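An afternoon at the Cestov open workshop

...so after the bakery we walked up the hill to Cestov, which I'd been meaning to visit ever since Areeba Kazmi went last June and came home talking about screws. It's a repair and refurbishing workshop in the old Grerka glove works, and a few times a year they open the doors to anybody who fancies a nose round. Entry was £3, tea included, and there was a very decent lemon cake.

We got there just after two and joined a group led by Teun Koster, who has been mending computers since he was at school and talks at tremendous speed. There were 20 of us at the start and rather fewer by the end (the cake again). He took us through the intake shelves, the label printer he clearly hates, and a corridor of old keyboards that I could have stayed in all day. I do love a keyboard with proper clacky keys!

Then on to the part I'd come for, the desktop bench. I've owned computers for most of my adult life and had never once looked inside one, so I pushed my way to the front like a child at the zoo. 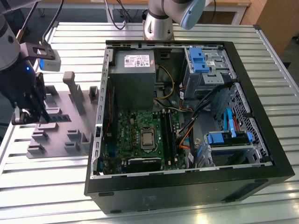 A desktop tower on its side with the panel off. The silver square near the middle of the green board is the processor.

I hadn't expected so much colour. Blue latches on the drive bays, yellow wires spilling out of the power supply, an orange cable looping round near the memory slots, and all of it hidden away in a plain black case under somebody's desk for years! Teun says the blue bits on a machine like this are mostly the ones you're meant to touch, so you can get a drive out without hunting for a screwdriver. I went home and told my husband this as if I'd discovered it myself.

The two thin black slots beside the processor are where the memory goes. I always pictured memory as something grand and buried deep, and it's a little stick that you press in until the clips click. It has a notch along the bottom edge so it only fits one way round, and you hold it by the sides and keep your fingers off the contacts. Daniyal Swati, who was standing next to me, asked how hard you have to push, and the answer was "harder than you'd like to", which got a laugh from everyone who had ever tried it.

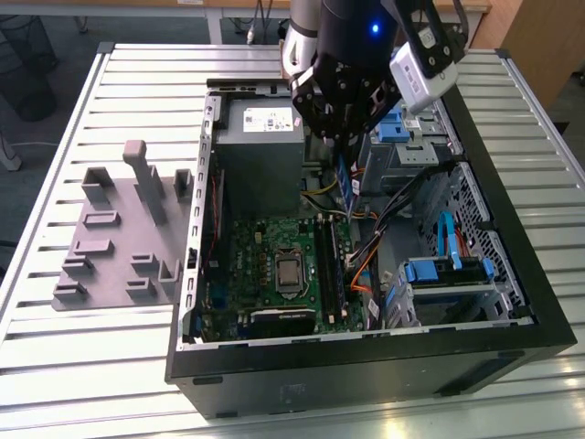 Can you add more memory to an old desktop yourself?
Often you can, if there's a spare slot and you buy the type your board takes. Switch off, unplug at the wall, touch bare metal on the case first, and check the manual for the most it will accept.

After the bench we were let loose in the shop. Refurbished desktops start at £55 and come with a mouse, and there was a tub of odd cables that Usman Warraich went through with enormous patience and came away with 8. I bought a keyboard. Of course I did.

If you're going, the number 20 bus stops at the bottom of the hill, and the side door on Afridi Lane saves you the steps. Wear something warm, as the old glove works holds the cold beautifully. Kidus Ayele on the front desk will put your name down for the evening classes, and I'm down for the beginners' one on cleaning out fans and dust. Areeba wants to come too, provided we stop at the bakery first.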